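Cold storage of adhesive film: changes to the handling procedure

The revised handling procedure for film adhesive took effect at the Sekindale shop on 28 February 2024. It replaces the sheet posted on the freezer door in October. The main change concerns the thaw period, which was previously left to the judgment of whoever signed out the roll.

Rolls are now thawed in the sealed bag until the outside of the bag is free of moisture and the core temperature has reached room temperature. A full roll takes overnight. Cut kits take less time, but the bag stays closed until the surface check has been made. Opening a cold bag lets water condense on the film, and the water shows up later as voids in the bond line. Of the test panels rejected last fall, most had porosity along one edge, consistent with film that had been unrolled too early.

Out-time is logged per roll and per kit. The clock starts when the package leaves the freezer and stops when it goes back in. The limit for the Prenano film is 210 hours, cumulative. Kits inherit the out-time of the parent roll at the moment of cutting, and this figure is written on the kit label before the bag is sealed. A kit without a figure is treated as expired.

Small hardware that travels with a kit (shims, locating pins, thermocouple tips) no longer goes in the film bag. Sharp edges have punctured the inner bag on 2 occasions. Hardware is packed in its own closed case, and the kit number is entered on the traveler for both items.

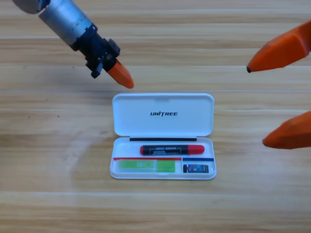

Cosmin Preda objects that separating the two adds a second item to track, and that at Ruawai the hardware has been taped to the outside of the bag for years without a puncture. He would keep a single package and use a heavier bag. The heavier bag was considered for the present revision. It slows the thaw and does not lie flat on the freezer shelf, and the smaller sealer cannot close it. The question will be looked at again when the sealer is replaced.

Freezer alarms have also been reset. The Firkon unit now alarms after 2 minutes above the set point, and the door must be closed before the alarm can be cleared. Staff pulling several rolls should stage the paperwork first. The chart recorder remains the official record. The digital display reads slightly low and should not be copied into the log.

Backing paper is to be left on until the film is positioned. Offcuts under around 300 mm in length are discarded at the cutting table and are not rebagged. Longer offcuts may be returned to the freezer with a new label showing parent roll, lot and accumulated out-time.

Old log sheets should be handed in at the tool crib. The new ones are printed on yellow stock.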